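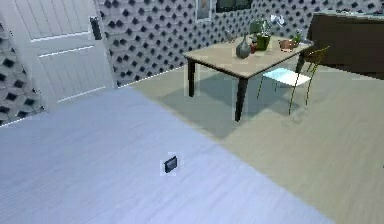
Horitz Reports Result on Training Grasp Models in Simulated Rooms

Horitz has released results for Kneath, a method that trains grasp planners in computer-rendered interiors. Wall patterns, floor finishes and furniture are varied between scenes while the target object stays fixed.

The team rendered 723 rooms and held back 100 for testing. On those, the planner proposed a valid grasp in 500 trials before its first error.

"Background variation had more effect than object variation," said Babita Upadhyay, lead author. Tests on hardware start in January.

Press contact: Willy Geerts, Horitz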